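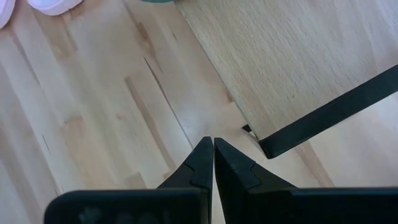
## Cleaning and re-oiling a wood floor

Before you start, find out what finish you have. Put a few drops of water in a corner and wait ten minutes. If the water soaks in and leaves a dark spot, the floor is oiled and these steps apply. If it beads up and wipes away clean, the floor is probably lacquered and oil will only sit on top and go sticky.

### What you need

- Vacuum with a soft brush head
- Wood floor soap (I use Nalach, but any soap made for oiled floors will do)
- Two buckets and a flat mop
- White buffing pad
- Maintenance oil
- Cotton rags

### Steps

1. Move the furniture out and vacuum twice, the second time along the boards.
2. Mix the soap as the label says. Fill the other bucket with plain water for rinsing the mop.
3. Wring the mop until it no longer drips. Work in strips the width of your reach.
4. Leave the floor to dry overnight. In October, with the windows shut, mine took a full day.
5. Pour a small puddle of oil, no bigger than a saucer, and spread it thin with the pad.
6. Wait 20 minutes, then wipe off everything that hasn't gone in. Shiny patches mean there is still too much.
7. Stay off it for 24 hours. Socks are fine after that — shoes and rugs should wait a week.

Lay used rags flat outside to dry, or soak them in water in a metal can with a lid. Oily rags left in a pile can catch fire without a spark.

### How much oil

The Skasivier can I bought covers 1,000 square feet on a floor that has been oiled before. My downstairs is 553 square feet and I had enough left for the stairs. Bare or sanded boards take a lot more, so buy a second can.

Updated January 2022: changed the drying time in step 4.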